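Subject: Re: [rillmont-share] Table, free to pick up
Date: 12 April 2026
From: Kevser Uçar

Taner Uysal wrote:

> Is the table from unit 204 still available? I need one for the sewing room. What is the top like? I don't want to spend another February sanding off someone's varnish.

Hi Taner,

Yes, it's still available. The Baysals said they might want it, then bought something smaller.

I don't know the wood for certain. My guess is pine or ash, and it could be veneer, so go easy if you do sand it. The finish is matte. I paid 50 dollars for it and don't want anything back.

Answers to the rest, and to what people asked me off list:

- Legs: they unbolt. I have the wrench and will leave it with the table.
- Chairs: gone already, sorry.
- Top: pale, with long curving grain that shows more in some places than others.

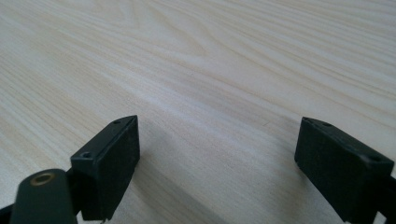
- Pickup: after 9 in the morning, side door on Rongate. Bring a second person — the stairs turn twice.

Let me know by tomorrow night if you want it. After that I'll offer it to the next name on the list.

Kevser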